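Minutes – Dranier clothing exchange, planning meeting, November
Start 7:12 pm, upstairs room. Chair: Narendra Rawat. Apologies from the Sisodia end, bus was late.

1. Last minutes
Read, agreed. One fix – the drop-off is at Urnine, not Nernine. Nernine is storage only.

2. Stock
586 pieces logged so far. Most is tops. Short on kids trousers and anything warm. Narendra to ask at Sisodia again. Hangers still not arived.

3. Sorting
Long talk on this. Too many things going in the bags unfolded, then come out creased and get left on the rack. Agreed:
– check pockets first, every time
– lint roller on all dark stuff
– jeans and trousers folded, never rolled
– labels stay on
– pale knits in their own bag, away from black
Folding to be done on a bed or a big table. Floor is out.

4. Dark items
Question if black pieces need own rail. Vote: 12 for, 2 against. Carried. Rail to go by the window so people can tell black from navy. Trim and pockets to face out where possible.

Folded black, on the blanket: 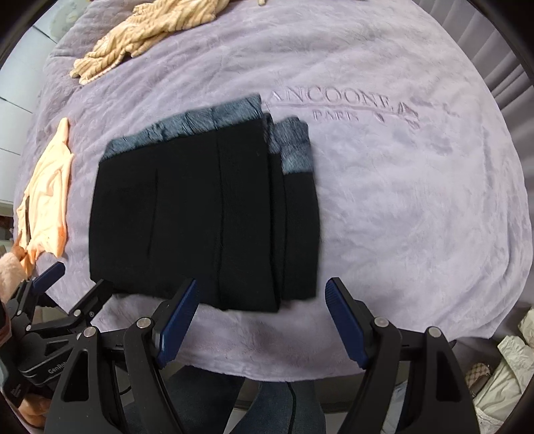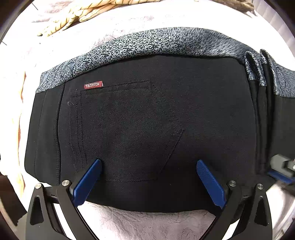
5. Bags
Clear ones from now on. Around 3 rolls left, Narendra buying more, reciept to go in the tin. Max weight talked about, no decision.

6. Opening time
10 am stays. Setup from 8:30. Key is at Urnine, ring first.

7. AOB
Mirror – still cracked, need a new one. Tea money short again. Parking moved to next agenda.

Closed 8:40.

Comments

narendra r: item 5 shoud say clear bags for clothes only, shoes still go in boxes

dot_k: can we get the black rail up before the next one? last time it was all mixed in with the coats

Pim: I have a spare mirror, full length, bit scratched. Will bring it to Urnine

Contact: Dranier clothing exchange, c/o Urnine | © Dranier | Back to top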